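Pink cotton cloths lose color in the wash, how to stop it?
Home and Household > Laundry and Textiles
Posted May 29, 2022 by Tineke Jansen
880 views

Good day to all. In April I have bought a set of pale pink cotton cloths from the Dierckx shop in Clotholm. I use them for the kitchen and also for the bread basket when my sister comes. The color is very soft and I like it much, but after the first wash two white pillowcases came out with a pink shade, and I think the cloths became a little lighter too.
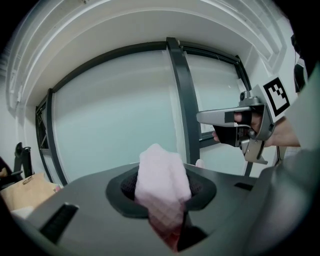

I washed everything on warm with normal powder. The label says only "wash with similar colors" and gives no temperature. I wrote to the shop and they answered that it is normal for the first washes, but they did not say how many washes is "the first". I do not want to wash them alone for a whole year, it is a waste of water.

My questions are these. Is there a way to make the color stay? Does salt or vinegar help, as my mother always told? And can the pillowcases still be saved? They have been in the dryer already, I am afraid that was a mistake.

Thank you in advance, and excuse me if this was asked before. I searched but I found only things about jeans.

Nathalie De Bruijn
Ornberg

Dear Tineke, I had the same problem with red napkins, so I can tell you what I did. First, about the salt and the vinegar. Many people believe in it, my grandmother also, but with the dyes they use today on cotton it does not fix anything. I have tried with 200 grams of salt in a bucket and the water was just as red as without. It does no harm, but you can keep the salt for the potatoes.

What comes out in the first washes is mostly dye that was never attached to the fiber. You must let it go away, and it goes faster if you help it. I do it this way:

Step 1. Test one cloth. Put it in a white bowl with lukewarm water and a few drops of detergent and leave it for 15 minutes. If the water stays clear, you can stop here and be happy.

Step 2. If the water is pink, rinse all the cloths by hand in cold water, one after the other. Change the water when you cannot see the bottom of the bowl well anymore. Do not rub hard and do not twist them, it makes pale lines in the folds. 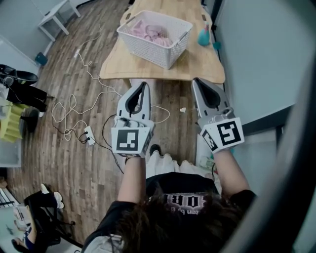

Step 3. Wash them together in the machine, cold, with a liquid detergent for colors. Powder for whites often has bleach in it, so please look on the box. Yours was "normal powder", and this can be the reason they became lighter.

Step 4. Put an old white sock with them. When the sock comes out white two times, you can wash the cloths with your other light colors.

With me it took four washes. Dry them in the shade, and take them from the machine directly when it is finished. A damp cloth that lies on another one can still give color, even if the wash itself went well.

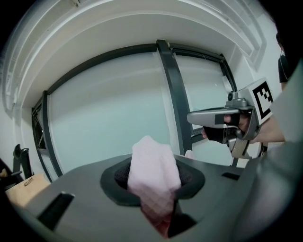 For the pillowcases I would not lose hope. The dryer makes it more difficult but the stain is not always permanent. Soak them overnight in cool water with oxygen bleach, the kind that is safe for cotton, and follow the amount on the package. Do not use chlorine bleach if there is embroidery. Look in the morning, and if it is better but not good, do it a second time with new water.

Geert Lambrechts

Just buy Pivumex color sheets at the supermarket and throw one in. Finished. I wash everything together for years.

Jasper Van Loon

I agree with most of what Nathalie wrote, but the sheets from Geert catch only the dye that floats in the water. They do not keep the color in the cloth. For a new dark towel one sheet is certainly not enough, I learned this with my work shirts.

Two small things I want to add. Check if your cloths are really 100 percent cotton, because a mix with viscose should be treated more gently when it is wet. And do not fill the machine too much. When the load is packed, the rinse is poor and the loose dye stays between the fabrics.

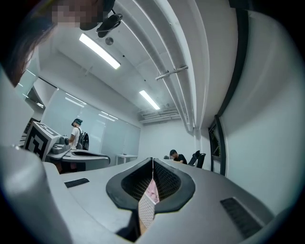

Small pinkish piece, held upright

If the color still comes out after five or six cold washes, I would bring them back to the shop. Then the dyeing was not done well and you can wash until next winter without result. Keep the receipt and the label, and maybe show them one pillowcase also.

Tineke Jansen

Thank you all. The bowl test gave pink water, so I continue with the steps from Nathalie. The pillowcases are now in the soak. I looked on my box of powder and yes, there is bleach in it.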